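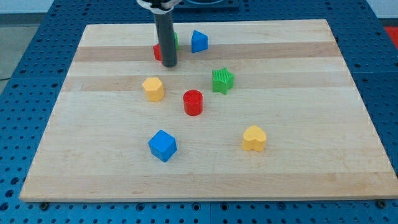 Condurby visit, notes for the budget round

November 15, 2024. Typed up on the train back so excuse the state of it.

Went to the open day at Condurby to see what a small bench cell costs to own, as opposed to what the brochure says. Good turnout, bad coffee. Signed in, badge, safety talk, then straight to the cells.

Two setups worth our time. First one is the Menzies arm over a perforated table, tabletop sorting and pushing work with colored blocks. Star, heart, hexagon, cube, that sort of thing, on a plain wooden board. The tool is just a dark tube with a rounded end. No fingers, nothing to pinch. Asked what a replacement costs and the answer was basically whatever your shop charges for a bit of tube and a bracket. Compare that with the quote we got in May for the two-finger unit. Big difference, and we should at least talk about whether our first year needs gripping at all.

Evander Purves runs the floor there and was generous with his time. His main advice: buy the table first. They bought the arm first, bolted it to an old workbench, and lost 13 weeks chasing drift before somebody paid for a proper hole-grid surface. Now every fixture goes back to the same holes. He'd put the table and the mounting hardware on the same order as the arm so it can't be cut later. Agree. Ours is currently a "phase 2" item and should move up.

Blocks: they get through more than you would think. Chips, fading, stuff rolling off and getting lost. They keep 300 in stock in mixed shapes and reorder twice a year. Cheap but it needs its own line, otherwise it comes out of somebody's travel money. Same for the boards. He wants spares cut at the same time from the same stock so the color matches, becuase a new board next to an old one upset their vision software for days.

Second setup was the Arura cell. Enclosed, very tidy, touch panel, service contract included for 2 years. Nice machine. Also only talks to Arura software, and every change to the job goes through their people. Didn't get a straight price on what happens in year three. Have asked in writing.

Wirusov had a stand by the door, cameras and lighting mostly. Picked up a price list. Overhead lights are less than I'd feared, worth doing properly. Lead time 23 working days, so order early.

Things we have missed in our draft:

Floor space around the table, not just under it
Cable runs
Spare tool mounts
Training days (theirs were half used up by people who then left)
Somebody's hours to reset the board between runs, they log this and it was the biggest cost on the sheet after the arm

Not seen: the big palletizing line, tour ran over and I had a train. Was told it's loud.

My view is Menzies plus the table, skip the gripper for now, keep that money for lights and spares. Will send the revised sheet once Arura repy. Price lists are in the shared folder under Condurby, the Wirusov one scanned a bit crooked.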